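**Serkport shared office: who moved the hot desk rules?**

*Local & Commuting > Workspaces > 14 replies hidden, showing most liked*

---

**damp_biscuit** wrote:

Right. I have been paying Molico for a flexi desk since June and I would like a sanity check. The welcome email says "quiet upstairs, chatty downstairs". The sign on the stairs says the opposite. The website says both floors are "collaborative", a word I take to mean a man selling conservatories on speakerphone.

I went up to the mezzanine to get some work done and was shushed. Fine. I came down and was shushed there as well. I have now been shushed on every level of the building, and I wasn't even speaking the second time, I was opening crisps.

Which floor is the quiet one?

---

**ferrule77** wrote:

Upstairs. Always has been. The sign is left over from when Pacheco had the lease and ran it the other way up.

---

**OldTowpath** wrote:

Downstairs, and I've been there longer than the sign. Sound goes up. Anyone who has sat on the mezzanine at half past ten can follow four separate phone calls and a breakfast. You don't put the quiet desks on top of that, any more than you'd put the library over the swimming baths.
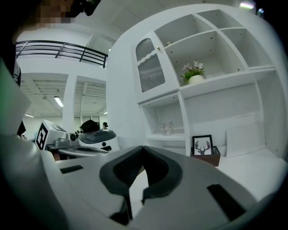 ### Re: Who moved the hot desk rules?

**ferrule77** wrote:

My old library WAS over the swimming baths. It was lovely. Warm floor.

And if downstairs is quiet, explain the kettle.

---

**OldTowpath** wrote:

The kettle is a separate grievance with its own thread, currently on page 9.

---

**mrs_halfpint** wrote:

Can I ask what everyone is paying? I was quoted 100 a month for flexi and then found the locker isn't in it, the post isn't in it, and printing is billed "at a fair rate", which I have yet to see written down. I printed a tenancy agreement and got an invoice that made me sit down.

Bisulwood across the river is dearer but you do get a locker. You also get Bisulwood people, so swings and roundabouts.

---

**damp_biscuit** wrote:

Same price here. I didn't know about the locker. I've been carrying a monitor stand home on the bus every night like a religious relic.

---

**quarterpast** wrote:

I moved to Bisulwood in June and moved back. The lockers are real. The chairs are from a dentist's. They have a booking app which asks you to rate your desk out of five when you leave, and if you give it less than four somebody rings you.

I'll take Molico and a bit of noise. At least here you can turn up, put your bag on a desk and call it yours till teatime.

---

**ferrule77** wrote:

No you can't!! That's the bag people. This is exactly what's wrong with the place. Bag on desk at eight, out for a swim, coffee, dentist (possibly the Bisulwood one), back at noon looking hurt that someone has moved it.

Rule 2 on the laminated sheet: unattended things may be cleared after half an hour.

---

**quarterpast** wrote:

May be. Not by you, though. By staff. I had a scarf go missing under Rule 2 and I have my suspicions.

---

**ferrule77** wrote:

It's in the basket by the door. It has been in the basket by the door for a fortnight.

---

**quarterpast** wrote:

Oh.

Thank you.

---

**lintel_and_sons** wrote:

Going back to the storage question, I pay for a fixed desk and it's a different life. You get shelves. I wipe mine down on a Friday, I know where my stapler is, and I've not had a cross word with anyone since I signed. It costs more than flexi but work out what you spend on buses with a monitor stand under your arm.

The catch is the deposit, and the notice period, and the fact that once you have shelves you start filling them. I've got two boxes of envelopes up there in a size I've never used. 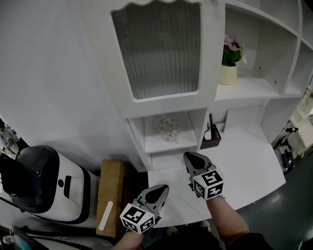 The notice is three months, by the way, and they want it by letter. I tried email and was told, by email, that they couldn't accept email. Read the thing before you sign it. Clause on redecorating is worth a look as well, I'm told Pacheco used to enforce it.

---

**mrs_halfpint** wrote:

What size are the envelopes?

---

**lintel_and_sons** wrote:

Too small for A5, too big for a birthday card. You're welcome to a box.

---

**OldTowpath** wrote:

I had a fixed desk under Pacheco and they did enforce it. I was charged for a drawing pin hole. Singular. I asked to see it and they had to go and look for it.

---

**damp_biscuit** wrote:

Update, 19 hours of nobody agreeing later. I wrote to Molico and asked which floor is quiet. The reply, in full: "Both zones are designed with focus in mind! Happy desking!"

So I've bought earplugs, and will be eating crisps on the stairs.

---

**ferrule77** wrote:

Stairs are a fire route. Rule 7.

---

**OldTowpath** wrote:

It's Rule 6. They renumbered.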